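Session 4: Coffee at home and in the coffee house

Welcome back, everyone. Last time we left the beans sitting in the warehouses at Mostyn, waiting on the tide, and I promised we would follow them up the hill and into people's kitchens. Do bring your map from Session 2 if you still have it (spare copies are on the side by the door, as ever).

## Where we had got to

You'll remember that the first coffee house in Mostyn was a man's affair, more or less an office with a fire in it. People went there to read the shipping lists, argue about prices and have their letters kept for them. The drink itself was, by most accounts, pretty dreadful: boiled for ages, left to stand, then boiled again. If you've ever forgotten a pot on the back of the stove you'll have a fair idea!

By 1848 things were shifting. The town directory for that year lists 20 coffee rooms, and a good many of them were temperance rooms, set up to give working people somewhere warm to sit that wasn't a pub. They opened early, often at five in the morning, and sold bread and butter along with the cup. I'm very fond of these places and could happily spend the whole term on them, but we must get on.

## Coffee comes indoors

The move into the home was slower than you might think. Tea was cheaper by the cup and far less bother, and coffee asked for a grinder, a pot and some patience. Grocers got round this by selling it ready ground, frequently stretched with chicory, and the household account book we're reading today (extract B, page 132 of the reader) shows one family buying "mixture" every fortnight and proper beans only at Christmas.

Look out for the way the writer spells it, too. She has three different versions on a single page, and seems quite untroubled.

## Coffee as decoration

Much later, coffee became something to look at as well as something to drink. Café words, beans and old-fashioned labels turn up on tins, tea towels, wall signs and table coverings, usually with a date attached to give an air of long standing. The date seldom refers to anything in particular. What matters is the feeling of an old shop with sacks on the floor. 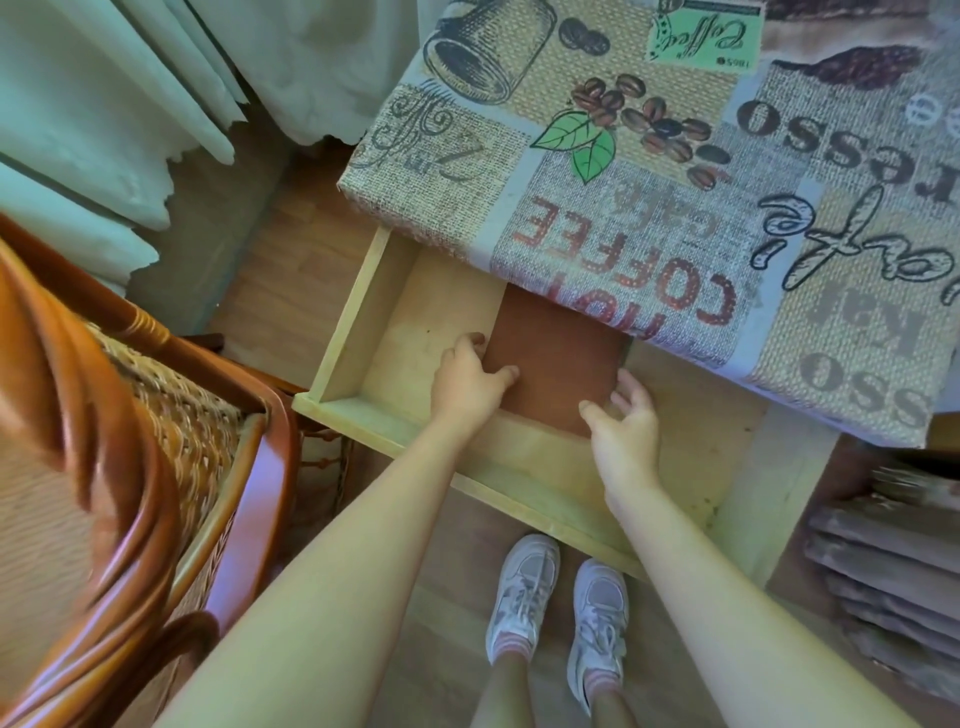 *Fig. 3. Coffee-themed oilcloth with burlap-like patchwork, "Cafe" lettering and a label printed "1865".*

We'll come back to this in Session 7, when we talk about nostalgia and how shops sell it, so please hang on to your notes.

## For next time

- Read extracts C and D, and skim E if you have the energy.
- Have a think about who did the grinding in the houses we've read about, and at what time of day.
- If there's an old grinder or coffee tin in your family, jot down what you know of it. A few lines will do nicely.

The reader is also in the library at shelf mark 679, short loan only.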